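What I Want From a Robot Open Day

The Clerside open day in Kotville drew 300 people in September, and I was one of them. I went because my town is being asked to support a similar center in Dernham, and I wanted to see what the money buys.

The first hour was talks. The second was the simulation room, where the staff run a virtual robot arm through household jobs before anyone tries them on a real one. The bedroom was the one they showed us longest. The job sounds small: pick up a hanging ornament by its loop. The staff told us they had built 715 versions of the room, with the furniture and the clutter changed each time.

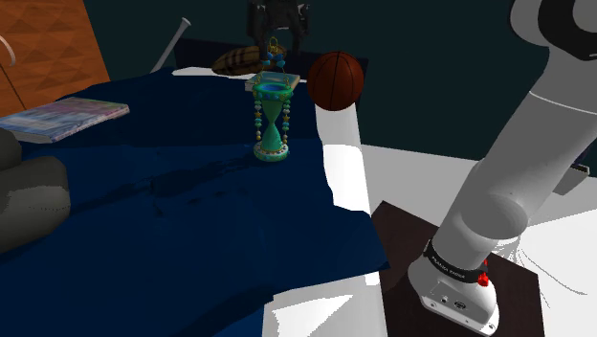
I think this is the right way to spend public money, and I think the open day sold it badly. A visitor near me asked why anyone would practice in a room that doesn't exist. The answer she got was full of terms she didn't know. The plain answer is that a simulated arm can miss the loop all night and nothing gets broken. Parents would understand that at once. So would anyone who has paid for a dented machine.

The center should also have shown us its failures. We were told that in the Yüksel trial, which is the center's test on real hardware, the arm finished 9 of 16 tries. That number was on a slide for a few seconds and then gone. I would have put it on the front door. Nine out of sixteen is a fair result for a hard job, and it tells a taxpayer more than a smooth demonstration does.

Dernham will vote on its own center soon. I plan to support it, on two conditions. Results from real machines should be printed every month, good or bad. And the open day should leave more time for questions than for talks. In Kotville we had ten minutes at the end, and most of the hands that went up were never called on.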